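Skular Hand Kit – README and review notes
Kit version 4, notes last touched in March 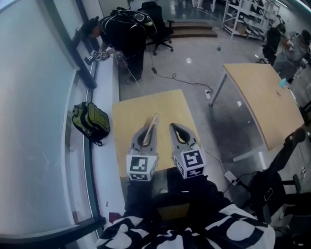
What you get

The Skular is a hand-held gripper kit for recording demos without a robot. You hold it, you do the task, and the finger motion gets read from the white marker cubes at the base of the two gray fingers. I've been using it for tabletop work and so far I like it a lot more than the Drundell set I had before (sorry, Drundell, your trigger made my thumb ache).

Pads: cream colored on my set. They go on the inner edge of the finger. Press hard and leave them overnight before the first session, mine started peeling at one corner when I rushed it.

Setup

1. Put the fingers on first, then the cubes. The manual has it the other way around and you'll end up taking everything off again.
2. Run the finger check in the Kusby app. Open all the way, close all the way, wait for the beep.
3. Got two grippers going at once? Give each one its own name in the app before you hit record, or the files get mixed up. Ask me how I know!

What's in the sample set

175 recordings came off my kit, and 93 of them are two-handed. Each folder has the video, the finger width over time and a short text note. I threw out anything where a cube was hidden for more than 2 seconds – you can change that in the settings file.

Things that bug me

The app forgets the finger check if you close it, so do it again every time. Glare off a window can throw off the marker reading too, and frosted glass helps but doesn't fix it completely. Spare pads only come from Soomro right now, and shipping is slow.

License

Use the recordings however you like, just keep this file with them.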